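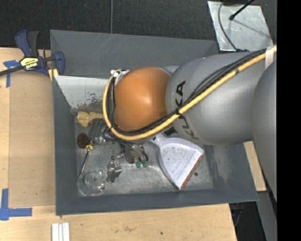
Seema Kandpal wrote in to ask if the Friday bus to the Kutar Street market is really ending, and she would like it kept at least through the summer. The bus will run until the end of May. After that the nearest stop is on Dixit Avenue, 600 yards from the market gate, with one steep block on the way.

The route lost its funding when the Cometti grocery closed, as the store paid half the cost. Last year 147 people signed up for a rider card, and those cards will still be good on the number 3 bus.

Anyone who can't manage the walk can book a seat in the Dodance Hall van. It leaves the hall at 2 p.m. on market days and goes back when the stalls close. Call the hall office by noon the day before. Folding carts are fine, but please tie down anything in glass.

The June timetable will be posted at the hall and the library.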